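Gestern Abend bin ich endlich dazu gekommen, unsere Regeln für Greifer-Läufe in der Simulation aufzuräumen. Das Dokument bei Dreltik war auf 32 Punkte angewachsen, und mal ehrlich gefragt: Wer liest das vor einem Lauf? Lindsay Katene hatte schon im Februar gedroht, alles auf eine Seite zu kürzen - jetzt sind es noch 15 Punkte, und ich vermisse fast keinen der alten!

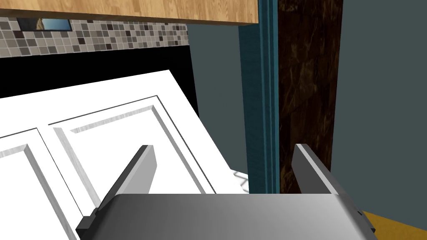
Am längsten gestritten haben wir über Regel 4, den Freiraum an Türen und Klappen. Ifor Mostyn wollte einen festen Mindestabstand für alles, ich wollte ihn vom Öffnungswinkel abhängig machen. Wenn eine Schranktür so aufgeschwungen ist wie die weiße hier und der linke Finger sich aus Kamerasicht davorschiebt, verschätzt man sich beim Abstand nämlich schnell (mir jedenfalls passiert das ständig). Also steht jetzt drin: Abstand immer aus den Simulationsdaten ablesen, nie nach Augenmaß freigeben.

Neu ist auch, dass jeder Abbruch einen Grund ins Protokoll bekommt. "Komisch" zählt nicht mehr als Grund, sorry Ifor. Die Vorlage dafür liegt in Tikgate, gleich neben der alten Fassung. Regel 9 zur Greifkraft ist noch offen, da warte ich auf Rückmeldung von Lindsay.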